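Food Cell Good Practice: Frequently Asked Questions

Arnwood Teaching Kitchen and Robotics Workshop
Last reviewed in February

Welcome! This page gathers the questions we get most often about running a robot arm around food at Arnwood. It covers the sandwich and burger bench, the shared practice cells and anything else where a gripper handles something that looks good enough to eat. If you are new, please read the whole page before your first session. If you have been here for ages, have a skim anyway - we changed the sections on wiping down and on logging in the last review.

Is this page the law?

No. These are our house rules. They sit on top of the legal duties that apply to machinery and to food businesses, and they never replace them. Where a house rule and a legal duty seem to pull in different directions, stop and ask the duty lead. We love a good argument about wording, but have it away from a live arm, please.

Which published standards should I know about?

Start with ISO 10218, which deals with the safety of industrial robots, and ISO 12100, which deals with risk assessment for machinery in general. If your project has a food side, add ISO 14159 on hygiene in machinery design. None of them is a bedtime read, but the risk assessment one is clearer than people fear and it will change how you look at every bench you walk past. Copies can be read in the office.

Do I need a risk assessment for a short demo?

Yes, every time. A two-minute demo has the same arm in it as a two-hour session. The good news is that you can reuse a previous assessment if the arm, the gripper, the food items and the layout are all unchanged. If one of those is different, go back through the form and sign it again.

Can anyone eat what the robot has made?

No, and this is the question we get asked with the most hope! Anything that has been on a practice bench is treated as training material from the moment it arrives. It is not served, taken home or given to a dog. Our practice cells are not registered as food preparation areas, and a clean-looking slice of bread tells you nothing about where it has been. Serving food would need a separate room, separate tools and a proper food safety plan. The Pullano project is looking at exactly that, and we are very excited about it.

Real food or replica food?

Either is allowed, never both in the same session. Once they are mixed, people lose track of which rules apply, and the waste ends up in the wrong bin. Write "real" or "replica" on the session card and leave the card where everyone can see it. Allergen rules apply to real food and to any bench that has held real food since its last full clean. Sesame deserves a special mention, along with wheat, milk, egg and mustard. Seeds travel astonishingly well.

What makes a good gripping task?

Soft, round, slippery and stacked things are hard, and that is why we like them. A slice can slide, tilt or stick to its neighbour, so please write down in advance what a good grip means for your task. Is it one slice or several? May the fingers mark the surface? How far may the item turn before you call it a failed pick? Decide before you start and keep to it for the whole session. It is very tempting to be generous to a robot you have grown fond of.

For stacked items, teach the arm to close slowly and pause before lifting. The pause gives the person watching time to see whether the stack is sitting squarely, and it makes later review far easier. We ask for the lowest grip force that does the job, found by starting low and working up.

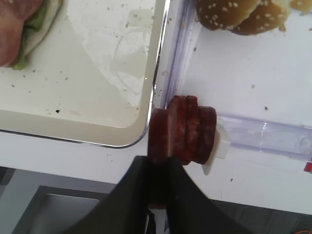 The same thinking applies to putting things down. Lower, touch, open, wait, then move away. Lots of people tune the pick beautifully and then let go from too high, which sends crumbs everywhere and leaves the filling hanging off the bread. Give the release as much care as the grip and your results will improve in an afternoon.

What about crumbs?

Crumbs are normal during a run and unacceptable at the end of one. They get into finger joints and under trays, and they confuse any camera that has learnt what a clean surface looks like. Brush first, then wipe, then dry. Never use compressed air on a food bench. It only moves the problem to your neighbour's bench, and possibly into somebody's eye.

Clear plastic parts need a second look from a low angle, as smears hardly show from above. They are also awkward for many depth sensors. If your layout has see-through edges or rails, list them in the assessment and test the arm's approach at reduced speed before going any faster.

How many people should be in the cell?

One operator, plus one observer with a hand near the stop button. Visitors stay behind the yellow line. A room can hold up to 8 people in total, including whoever is leaning in the doorway claiming not to be there.

Where do cables go?

Away from the arm's reach, clipped down, and with enough slack for the full range of movement. Run the arm through its widest path at slow speed and watch the cable instead of the gripper. If it tugs, snags or rubs, fix it before you carry on. Tape is fine for a morning. It is not fine for a month.

What should I log?

Every attempt, including the dull ones and the embarrassing ones. During the Nuriston trial we logged 1,225 picks, of which 979 met the grip rule set beforehand. The remaining picks taught us far more than the successful ones, and most of the advice on this page came out of them. Please don't delete failures to make a chart look nicer. A failed pick with a good note beside it is a lovely thing.

For each attempt we want the item, the grip setting, the result and a short comment. "Slipped left on lift" is a perfectly good comment. "Bad" is not.

How long do we keep recordings?

Six months, unless the project has agreed something else in writing. Recordings should show the bench and the items. If a face or a name badge gets in, tell the duty lead so that the clip can be dealt with under our privacy rules.

Who decides when to stop?

Anybody in the room. You don't need a reason ready and you won't be asked to defend yourself. Press the button, let the arm settle, and then talk. After any stop, check the item still in the fingers before you reset - some grippers hold on when power is cut and some let go, so know which kind you have.

Can I suggest a change to these rules?

Please do! The Mohammed bench group rewrote our whole section on putting things down, and it is much better for it. Leave a note in the suggestions folder with the rule, what you would change and what happened to make you think of it. We go through the folder at every review, and small fixes often go in the same afternoon.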